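Home Threads Lists Search Log in

Kam-wah Tsao
September 2, 2025

I keep getting asked what I think of the Siu planner, so I'm going to put it all in one thread and then mute it. Short version: the control side is decent. The planning side is being sold as more than it is.

Laundry is the right test for this. Cloth has no fixed shape, a dryer door swings through half your workspace, and shiny curved glass ruins depth data. If your software only works on mugs and blocks, a dryer will find that out for you.

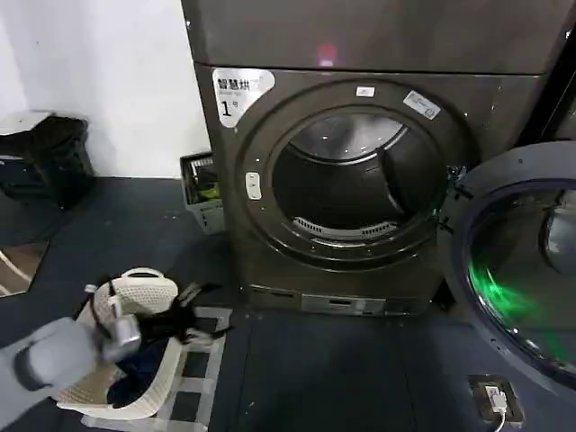
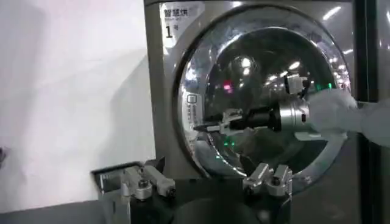
The first one has the dryer open with the basket in front of it. In the second the door is shut, and you can see the gripper mirrored in the glass.
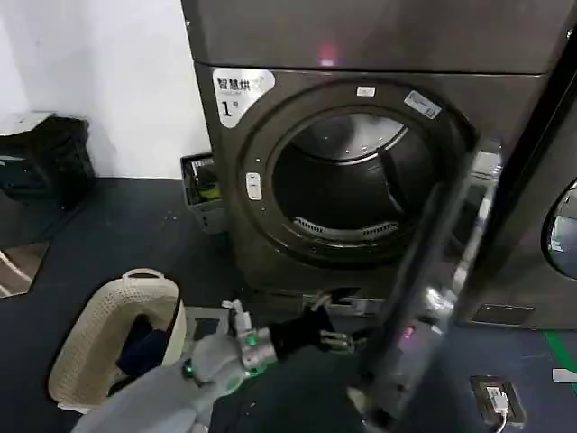

Someone in my mentions asked: does the planner know whether the door is open, or does it assume so because it sent the command?

It assumes. The "door open" flag gets set when the door motion finishes without a fault. A perception check exists in the code, but it's off in the default config, and when I turned it on it disagreed with the flag often enough that I understood why they ship it off.

That's my main complaint. A finished motion tells you where the arm went. It doesn't tell you where the door went. Those are two separate facts and the software stores them in one variable.

Now the number everyone passes around. The release notes say 90 percent success on loading. I went through the logs that ship with the demo package. 114 runs. A run counts as a success if the gripper opened inside the drum volume at least once. One sock would pass.

I don't think anyone was lying. I think somebody picked a thing that was easy to log and then marketing got hold of it. Happens everywhere. Still, please stop quoting it at me.

Perception: the cloth segmenter is fine on light fabric and gets shaky on dark fabric against a dark drum. You can add light or you can lean on the wrist camera. Josau (their tuning tool) offers you a "contrast boost" slider instead. I moved it up and down for an afternoon and mostly got new kinds of wrong masks.

Reflections are the other one. Point a camera at a glass door and there's a decent chance the depth map puts a surface way back behind the glass. The planner takes that surface seriously. My fix is ugly: mask out the whole window region and let the arm believe it's a solid disk. Crude, but the paths got shorter.

Things I do like. The impedance controller is good. You can set stiffness per axis and change it in mid-motion without a jerk. Replay is good too. I stepped through one bad grasp to tick 1953 and could see exactly where the force estimate went flat. More tools should do this.

The retry logic allows 6 attempts and then reports "task complete with warnings." Read that again. If you build anything on top of it, catch the warnings yourself and treat them as failures.

A couple of you asked if Solia does better. Different product. Solia leaves task planning to you and doesn't pretend otherwise, so you write more code and get fewer surprises. I'd still pick it for anything with a door.

The Minddale group says a learned door-state estimator is coming in November. Maybe! I'd like to see it scored on doors that are half open, because fully open and fully shut are the easy ones.

Config diff and my window mask are in the usual repo. Bug reports welcome. Please include the log, "it doesn't work" isn't a log.

Last updated: 2 hours after posting (fixed a typo in the retry post)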